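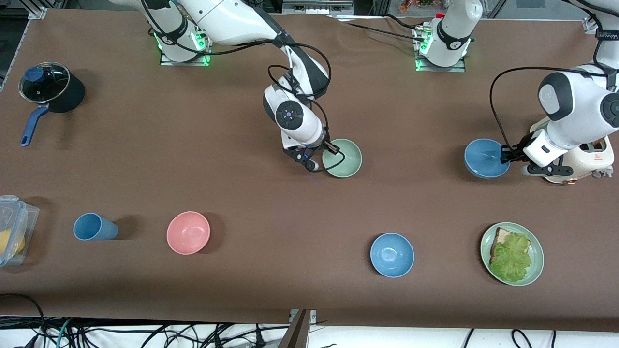
Figure 2. Table at the Goswood site.

3.2 How people talk about leftovers

I went into this part of the study expecting to write about money. My coauthor Shahram Bagheri had a bet going with me that price would come up in nearly every interview, and I took his side of it in my head even while I argued the other one out loud. We asked 60 households in Goswood to keep a kitchen diary through February, and then I sat down with each of them and read the entries back (some of these chats went on well past dinner time, and I got fed more than once).

Money hardly came up at all. What people wanted to talk about was who the food had been cooked for. A pot of rice made for a visiting aunt was treated quite differently from the same rice made on a tired evening, even when the diaries showed equal amounts left in the fridge. The aunt's rice got eaten, fried up, packed for lunch, handed to a neighbor. The tired rice went in the trash - often with a little note of apology in the diary, which I found very touching!

We coded about 700 diary entries for this. I did the first pass and Shahram did the second, and where we disagreed we took it to Kianoush Ebrahimi, who hadn't met any of the families and so had no favorites. I definitely had favorites. Most of our fights were over soup, because soup gets added to for days and I could never decide when one soup stopped and the next one began. In the end we counted it as a new dish whenever the diary gave it a new name.

One more thing on containers. Households that kept leftovers in the serving bowl wrote about them more often than those who moved them into a lidded box. I don't want to lean on this too hard, as the diary form had a line for "what it was kept in" and that may have nudged people along. We dropped that line from the second version of the form, and I come back to the difference in Section 4.1.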